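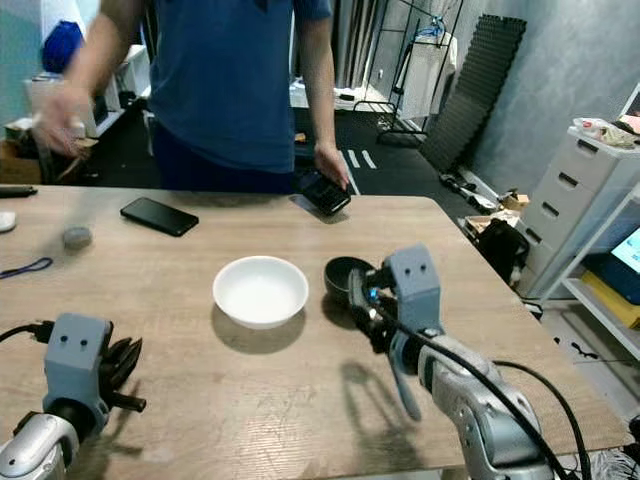
5. The late-release fault

5.1 How we came to notice it

We should admit at the outset that the fault in this section was with us for a good while before we gave it a name, and that for much of that time we put it down to clumsy operating. The task set was the homely one set out in Section 3, in which two arms handle ordinary tableware under the guidance of an operator, and people step up to the table between trials to set things out again. Now and then, when the operator opened a gripper to let something go, the jaws stayed shut for a moment longer than they should have. The arm, meanwhile, had already begun its move away. A bowl would be dragged a short distance, or a piece of cutlery would be carried off and dropped at the far end of the move, and everyone at the table would sigh and start again.

It was Alfie Haslam who first suggested, over a late lunch, that the operators were being blamed for something they had not done. He had been going through the Dawber logs for another purpose entirely (he was after joint temperatures) and found that in several of these spoiled trials the open command had been sent in good time, before the arm moved at all. The command was there in the log, and the jaws had simply not acted on it yet.

5.2 What the logs showed

We then went back over the whole collection, a slower job than it sounds, as the two halves of the log keep their own clocks and had to be lined up by hand. Of 1124 completed grasps, 19 showed a late release by the rule we settled on, namely that the jaws began to open after the wrist had already started to travel. Every one of the 19 was on the right side. We had half expected the heavier objects to be the trouble, and Darren Pilkington had gone so far as to prepare a set of weights for testing the idea, but weight made no difference that we could find. Thin handles did. Most of the late releases came with cutlery. 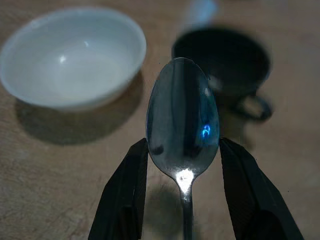
Why would a thin handle delay the opening of the jaws?

A thin handle lets the fingers close nearly all the way, and in that position the Bodik gripper's controller goes into its holding mode, where it checks for new commands much less often.

The holding mode is a sensible thing in itself. It keeps the finger motors from growing hot during a long grip, and we would have been glad of it had we known it was switched on. The difficulty came from the way it met the Irnden motion layer, the part of our software that passes commands to both arms and both grippers. The Irnden layer sends an open command once, waits for a short reply to say that it has been received, and then lets the arm go on its way. The reply comes from the gripper's communication board, and the finger motors have no say in it. In other words, the arm was being told that all was well by a part of the gripper that had no means of knowing.

On the left side the same setting had been turned off at some point during assembly, and none of us can now remember doing it. We mention this because it cost us the better part of September. The two grippers carried the same firmware number, had been bought together, and had been fitted by the same pair of hands, so we had treated them as alike in every respect and spent our time looking at cables instead.

5.3 Why we treat it as a safety matter

A dragged bowl is a nuisance and little more. We grew less easy about the fault when we came to the tools with an edge.

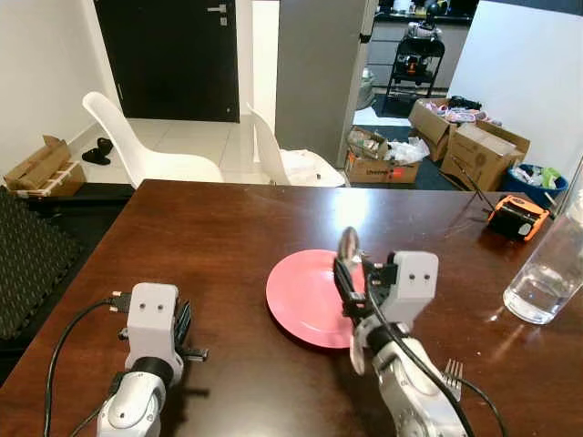
Figure 6. Right gripper holding the pizza cutter above the rim of the plate.

With a tool of this kind, a person standing at the table is inclined to believe that an open command means an open hand, and may well reach in on the strength of it. If the jaws are still closed, the tool leaves with the arm, and it leaves along a path that the person has stopped watching. No one was hurt in any of our trials. We would not care to lean on that, though, as the number of trials with edged tools was small and the people taking part knew the arms well and kept a respectful distance by habit.

There is a second concern, less obvious, in the time limit itself. The gripper gives up holding mode by its own choice after 3000 ms without a change in load. An operator who sees that the jaws have not opened will quite naturally press again, and we found that the second press, if it lands while the first is still waiting, is read as a cancel. The jaws then stay shut with nothing further on its way to open them. This happened in two of the 19 cases, and both times the operator pressed the stop button, as we had asked them to do whenever they were in doubt.
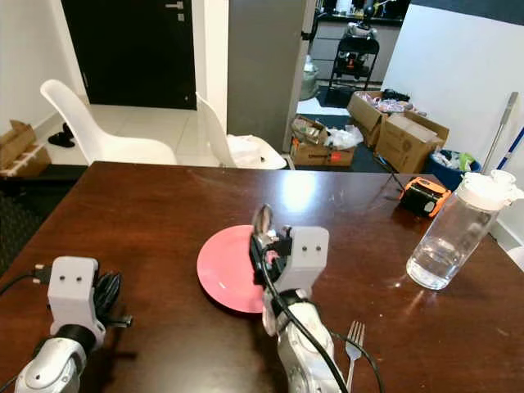 Skondach Workshop Papers on Shared Workspaces, Vol. 7, p. 2199

5.4 The repair, and what is left over

The repair has two parts. The first was simply to turn off holding mode on the right gripper so that it matched the left. The second, and to our minds the more important, was to change what the Irnden layer waits for. The arm is now kept still until the finger position reading has moved past a set point, and if that reading does not come the arm stays where it is and a tone sounds at the operator's desk. Repeated open commands are now passed on as plain open commands, however many times the key is pressed.

We reran the cutlery trials with both changes in place and saw no late releases. The cost is a short pause before each move away, which two of our operators found tiresome at first. We have left the pause in. We have also left one question open, and would be grateful to hear from anyone who has met it: with spoons, the finger position reading now and then passes the set point while one finger is still resting against the handle, so that the arm is free to move a little sooner than we would like. We have taken this up again in Section 6.2, together with the matter of finger wear.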